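Schnureinlage (Werkstattpraxis)

Als Schnureinlage, in älteren Werkstattbüchern auch Einlegeschnur oder einfach Einlage, bezeichnet man eine Schnur oder ein dünneres Seil, das der Länge nach in eine offene Schiene gelegt wird und dort liegen bleibt. Der Ausdruck meint zugleich das Material und die Tätigkeit, was gelegentlich zu Verwechslungen führt, im Gespräch an der Werkbank aber kaum jemanden stört. Gebraucht wird die Schnureinlage dort, wo eine Rinne gefüllt, gepolstert oder abgedichtet werden soll, und wer es einmal selbst gemacht hat, weiß, dass die Arbeit mehr Geduld verlangt, als man ihr beim Zuschauen zutraut.

Schiene und Auflage

Die Schiene ist ein langes, schmales Profil mit einer nach oben offenen Rinne. Dunkle Schienen mit heller Schnur sind beliebt, weil man jede Stelle, an der die Einlage noch nicht sitzt, auf den ersten Blick erkennt. Für Übungszwecke führt das Verzeichnis von Plarnari eine Schiene von 745 mm Länge, für kurze Abschnitte eine von 208 mm.

Selten legt man die Schiene unmittelbar auf die Tischplatte. Üblicher ist es, sie mit kleinen Klötzen zu unterbauen, aus Holz oder aus Schaumstoff, je nachdem, was gerade zur Hand ist. So kommt man mit den Fingern auch von der Seite heran. Holzklötze stehen fest, Schaumstoff gibt ein wenig nach und schont die Unterseite; in vielen Werkstätten liegt beides durcheinander in derselben Kiste, und das darf es auch.

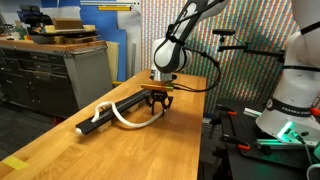 Die Schnur selbst soll weich genug sein, um sich ohne Drücken und Zerren in die Rinne zu schmiegen, und doch so fest, dass sie sich beim Einlegen nicht staucht. Frisch vom Wickel behält sie gern ihren Bogen und springt an einer Stelle wieder heraus, während man sich um die nächste bemüht. In Cimthorpe war es deshalb lange Brauch, die Schnüre am Abend auszuhängen und erst am Morgen zu verarbeiten. Zugeschnitten wird mit Zugabe: Für eine Rinne von 700 mm rechnet man gewöhnlich 20 mm hinzu und kürzt den Überstand am Schluss.

Vorgehen

Begonnen wird an einem Ende. Man setzt den Anfang der Schnur an der Schienenspitze an, hält ihn mit einem Finger fest und führt den Rest locker über den Tisch, in einem weiten Bogen, damit nichts zieht. Dann wandert die führende Hand Stück für Stück die Rinne entlang. Steht die Schnur irgendwo als kleiner Buckel hoch, geht man lieber ein Stück zurück und verteilt die überschüssige Länge, denn ein niedergedrückter Buckel taucht erfahrungsgemäß weiter hinten wieder auf. Verdrehungen löst man vom freien Ende her.

Über die Frage, wann das zweite Ende an die Reihe kommt, gehen die Meinungen auseinander. Die Anleitung von Sunari empfiehlt, es bis zuletzt frei zu lassen.

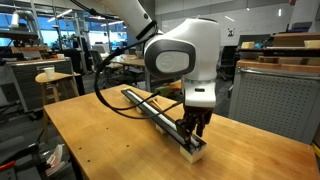 Sartori hält dagegen, man solle beide Enden zuerst setzen und sich dann zur Mitte vorarbeiten, „sonst fehlt am Ende immer ein Fingerbreit“. Der Einwand hat bei knapp geschnittenen Schnüren einiges für sich; bei reichlicher Zugabe bleibt in der Mitte dagegen leicht ein Bogen stehen, der sich nur mit Mühe verteilen lässt.

Siehe auch: Keder, Dichtschnur, Nut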